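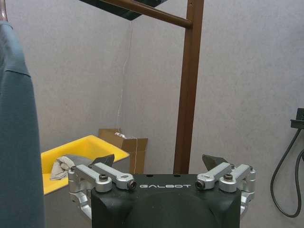 Clothes Handling: Workshop Tips for the Ploltesora Student Project

Hang garments with a gap between them. Two sleeves touching read as one edge, and the grasp planner will close on both.

Use plain fabric for the first 32 trials. Move to coats and hooded items after that – heavy folds shift when pulled and the grasp point moves with them.
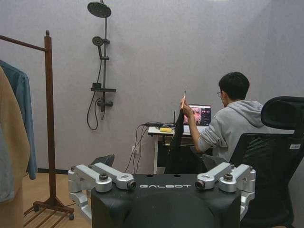
Log every attempt, including the failed ones. Last term's team kept 1,580 attempts and threw out 164 for missing labels. Type the label before starting the next run.

Keep power cords against the wall. Check the floor before driving the base.

Wipe the fingertips with a barely damp cloth at the end of a session. Lint builds up and grip drops.

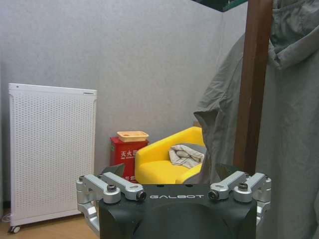

Soft items on a seat are harder than items on a rail. Approach from above, close slowly, lift a short way and pause before the full lift. Crumple the cloth differently each time.

Check the pivot bolts by hand every October and again before the Uvix round. Snug is enough – overtightening makes the linkage bind.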